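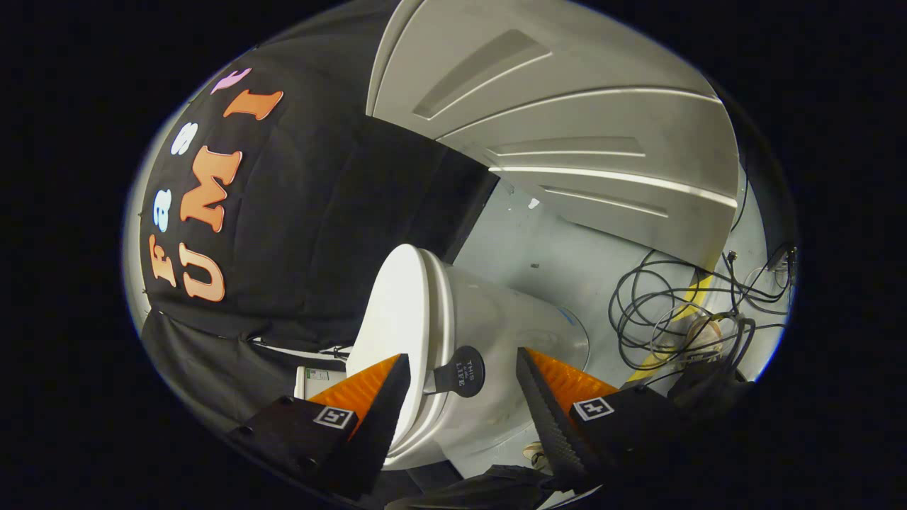 3. 便座を取り付ける前の準備

さて、ここからがいよいよ本番です。第2章で止水栓の場所を確認してもらいましたが、まだの人はいったん戻ってくださいね。私は初めて自分の家でやったとき、そこを飛ばして廊下まで水浸しにしました(妻にはいまだに言われます)。

このガイドでは、Brulmontの後付け温水洗浄便座を例に進めます。Plenixの便座でも手順はほとんど同じですが、固定プレートの向きだけ逆なので、該当するところに注を入れておきました。

用意するもの
・モンキーレンチ(口が30ミリまで開くもの)
・プラスドライバー
・バケツと雑巾、多めに
・分岐金具と給水ホース(箱に入っています)
・懐中電灯かスマホのライト

3-1. 水を止める

1. 止水栓をマイナスドライバーで右に回します。固くても一気に力をかけず、少しずついきましょう。何回転で止まったかは必ずメモ! 戻すときに同じだけ回せば、水の勢いが元どおりになります。

2. レバーを引いて、タンクの水を流しきります。もう一度引いて何も出てこなければOKです。

3. 給水管の下にバケツを置きます。管の中に残った水が、コップ一杯くらいは出てくると思ってください。

注意:止水栓を最後まで閉めても水がちょろちょろ出るときは、そこで作業をやめてください。中のパッキンが傷んでいるかもしれません。家の元栓を閉めてから水道屋さんに電話、が正解です。

3-2. 古い便座を外す

4. 便器の裏側に手を入れて、左右のナットを探します。樹脂製なら手で回ることも多いです。私は床に寝そべって、ライトを口にくわえてやっています。格好は悪いけど、これがいちばん早いんですよね。

5. ナットが外れたら、便座をまっすぐ上に持ち上げます。

6. 取り付け穴のまわりを拭きます。何年分もの汚れがたまっていることがあるので、ここはぜひ丁寧に。洗剤を使ったら水拭きして、そのあと乾いた布でもう一回。

メモ:ナットが固着しているときは、潤滑剤を少し吹いて30分待ちます。それでもだめなら金のこで切る手もありますが、陶器に刃を当てないよう、厚紙を一枚はさんでくださいね。知り合いのMeirion Gapeさんはこれを省いて、便器のふちに立派な傷をつけてしまいました。

3-3. 固定プレートを付ける

7. ゴムブッシュを取り付け穴に押し込みます。奥まで入ると、つばの部分が陶器にぴたっとつきます。

8. 固定プレートを置き、ボルトを軽く締めます。まだ本締めはしません。

9. 便座本体を手前からスライドさせて、カチッと音がするまで押し込みます。便器の先端とそろっているか、立って真上から見てみましょう。ずれていたら一度外して、プレートを前後に動かして調整です。

10. 位置が決まったら本締め。ボルトは左右交互に、少しずつです。

Plenixの場合:プレートの矢印が壁側を向くように置きます。Brulmontは手前向き。私は二度間違えました。

3-4. 分岐金具をつなぐ

11. タンク側の給水ナットを外し、古いパッキンを捨てます。もったいないと思っても再利用はなしで!

12. 新しいパッキンを入れて、分岐金具を手で回せるところまで締めます。斜めに入ると感触がざらっとするので、そのときは戻してやり直し。

13. レンチで4分の1回転だけ増し締めします。力自慢の人ほどここで壊します。

14. 給水ホースを本体側、金具側の順につなぎます。ホースは折れたりねじれたりしないように、ゆるいカーブで。

注意:金具が壁に当たって回らない場合は、Suwannaratの短いタイプの金具が使えることがあります。買う前にねじの径を測ってくださいね。

3-5. 水を出して確認

15. 電源プラグはまだ差さないまま、止水栓をメモした回転数だけ左に戻します。

16. つなぎ目を一か所ずつ、乾いたティッシュで押さえます。目では分からないにじみも、ティッシュならすぐ分かります。このやり方はTuấn Ôngさんに教わったもので、以来ずっとこれです。

17. 10分ほど置いて、もう一度同じところを確認します。にじんでいたら、水を止めてからパッキンを見直してください。

18. 漏れがなければ、乾いた手でプラグを差し、アース線もつなぎます。操作パネルのランプがつくまで少し待ちましょう。

ランプがつかないとき、点滅したまま止まらないときは、第5章「困ったときは」へどうぞ。温度と水勢の設定は次の第4章で説明します。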